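Own Fewer Clothes, Hang Them Where You Can See Them
Inès Pons
10/01/2026

Closets are a bad idea. There, said it. A closet is a dark box where shirts go to be forgotten, and we pay rent on it.

I moved to Onddale in May with 3 suitcases and an apartment that had no closet at all. Panic. Then a secondhand rack, one bar, one shelf. Everything I wear on that bar, in plain sight, every morning. 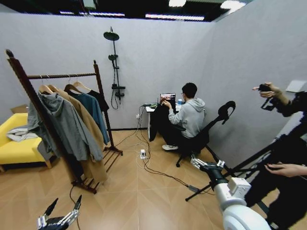

First week I hated it. Felt like living in a store. Second week I noticed I was getting dressed in 5 minutes, and that I'd stopped buying gray sweaters, because I could see the gray sweaters. The closet in my old place in Dadham had a sweater in it with the tags still on. Two years.

People say open storage is messy. Sure, if you own too much. Thats the point. The mess is information. Shut a door on it and you stop getting the information, and then it's a sale weekend and you come home with another jacket.

My landlord likes to say the building went up in 1815 and the families there did fine with pegs on a wall. I doubt they did fine with much else — but pegs, ok. Pegs I believe.

Dust, yes. Sun fading, yes, keep it off the window wall. Winter coats take up half the bar and I don't have a great answer to that. My sister puts hers in a bag under the bed from spring on. I just squeeze.

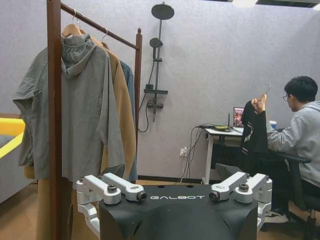

A dark wooden rack, standing at the back on the left.

And please don't go spend a fortune on this. The shop on Esteves Street wanted 90 dollars for a rack that wobbled when I breathed on it. Mine was a lot less and it wobbles too. Buy used, tighten teh screws, hang what you wear. Give the rest away before you move, not after, I did it after and carried all of it up the stairs.

Builders will keep putting in walk-ins becuase walk-ins sell apartments. Fine. Take the door off.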